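Wording of a death notice, and what the paper charges for it

Posted by Eglė Rätsep, July 5, 2021

My uncle died last month and I've been handed the notice for the local paper, on the grounds that I once edited a newsletter. The paper charges by the line after the first 4, and my draft came back priced at 243 pounds. For that I could have him carved into something.

The trouble is the survivors. He had two wives (in sequence, he wasn't that organised), three children, a stepson, and a cousin he had lunch with every week for most of his life. Add "preceded in death by" and we're into a second column. My aunt wants everyone in by full name. My mother wants the first wife left out. I want to go to bed.

Has anyone here cut one of these down without starting a war? Do you need the list at all?

korketti wrote:

Sorry about your uncle. You don't need the list. My dad's notice had his name, his dates, "much loved" and the time of the funeral. Four lines, dead on. Everyone who was related to him already knew they were.

Put the long version up at the wake, where it's free and people are holding a sandwich.

marrowfat wrote:

Disagree with korketti quite strongly. I do family history and I can't tell you how many hours I've lost to notices that say "much loved" and stop. Much loved by whom? In a hundred years the list of names is the only useful bit. Nobody's descendants are going to need the time of the funeral.

Put the first wife in. She happened.

korketti wrote:

With respect, Eglė isn't paying 243 quid for the convenience of somebody with a spreadsheet in 2121.

marrowfat wrote:

It's a database, thank you.

adomaitis_k wrote:

I used to take these down over the phone for a weekly, so here's what I told people who were over budget.

1. Drop "passed away peacefully surrounded by family" to "died at home". Same facts, a line saved. Some families hate it, so ask first.

2. Children by first name, no surnames unless they differ. Spouses of children in brackets. Grandchildren as "and his grandchildren". You will get a phone call from one grandchild. Let it ring.

3. Leave out "preceded in death by". It's more of an American habit and it eats space. If there was a loss everyone knew about, "reunited with" and a name covers it, if your family goes in for that.

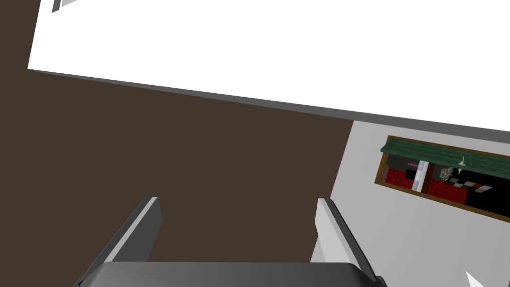
4. Check how they count a line. Ours was by characters, and the heading counted, so a name in capitals on its own cost the same as a whole line of text. I've seen a man's middle names cost his family a tenner.

5. Ask for a proof in writing. I mean it. I once printed "sadly missed by his wide".

Eglė Rätsep wrote:

This is very helpful, and I'm sorry to say I laughed at number five in an open-plan office.

Rewrote it on the bus. It's now 661 characters, down from something the length of a planning application. Aunt has been told that the cousin goes in. Mother has not been told that the first wife does.

stiritell wrote:

Why are you using the paper at all? We put ours on the funeral director's page. No charge, as long as you like, you can fix mistakes afterwards, and people leave messages underneath. The paper here sells to about nine people and a chip shop.

marrowfat wrote:

Because the funeral director's page will vanish the day they change their website and the paper will be in the county archive.

stiritell wrote:

So will the chip shop's copy, then, with a bit of haddock on it.

Kristine Agbayani wrote:

Both, surely? We did a short one in print and the long one online, and put the web address at the end of the printed one. Mum's friends aren't online and they read that page before they read the front. Forty-one people came to the funeral and I'd say most of the older ones had seen it in print. One had cut it out and brought it with her, in case I wanted to check it.
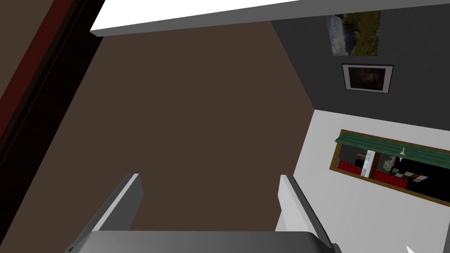

The other thing with the long version is you can let each branch write its own paragraph. My brother and I didn't agree on a single adjective, so he did the work years and I did the home ones. It reads as though she was two women, but they both sounded nice. You do want one person with the final say, and they should be the one with the password.

On ex-wives, we put "mother of" next to the children and left the word wife off completely, for all parties. It got past everybody.

korketti wrote:

That's good, "mother of". I'd still cut the lot.

adomaitis_k wrote:

"Mother of" is what I'd have suggested. The second wife still gets "husband of" at the top, and she's normally the one paying.

gulero wrote:

Can I ask about flowers? Ours said "family flowers only" and we got eleven bouquets and a fern.

adomaitis_k wrote:

They always come. The fern means somebody thought about it.

Eglė Rätsep wrote:

Update. Going with Kristine's plan: short in the paper, long online, "mother of" for the first wife. Mother read it twice and said it was "certainly a sentence". Aunt wants to know why the cousin is above the stepson. It's alphabetical. I'm going to have to tell her it's alphabetical.

Proof due back tomorrow by noon.

marrowfat wrote:

Did you put his year of birth in?

Eglė Rätsep wrote:

Oh for heaven's sake.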